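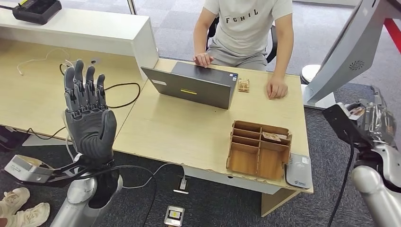
What does one row in the games table stand for?
One team in one game. A game between two teams gives two rows that share a game_id, and the home flag tells them apart.

Katona Box Scores — data card
Version 2, released 15 May 2020

Contents
The set covers one season of the Katona regional basketball league: 161 games, all played under the same rules. Files are comma-separated, UTF-8, with a header line.

games.csv — final score, score by quarter, venue, home flag
players.csv — minutes, shots, rebounds, assists, fouls, per player per game
lineups.csv — the five starters for each team

Player names are replaced by a numeric player_id. The id stays the same when a player changes teams during the season.

Source
Box scores were typed in from the scorer's sheets and checked against the final score. Where the player points did not add up to the team total, the sheet was read again. If the gap was still there, the row was kept and score_check was set to 0. Nearly 400 rows in players.csv carry that value, most of them from games at Lastisa, where the sheets were filled in by pencil.

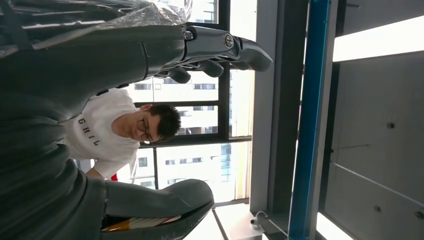

Fig. 1. Right side of the image: smooth gray concrete wall.

Known problems
Minutes are rounded to whole numbers, so a team's total may miss the expected sum by a few minutes. Overtime points are in the column q5; a second overtime is added to the same column. Drerkum played 28 games but has lineups for fewer, as starters were not marked on every sheet. Blank means not recorded. Zero means zero.

Blocks and steals were dropped after version 1. Scorers did not agree on what to count, and the home side was credited far more often.

Loading
Read game_id and player_id as text. Both have leading zeros, and a spreadsheet will strip them on import. Join players.csv to games.csv on game_id and team_id together; game_id alone doubles the rows. 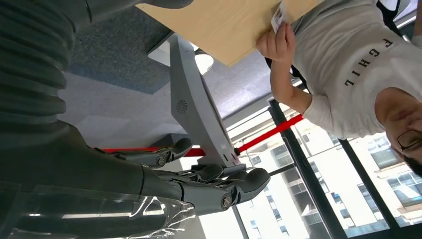 Grernent: The join note should also cover lineups.csv. I matched on game_id only and got ten starters per team before I saw what was wrong.

Added to the list for the next release. The same two keys apply to all three files.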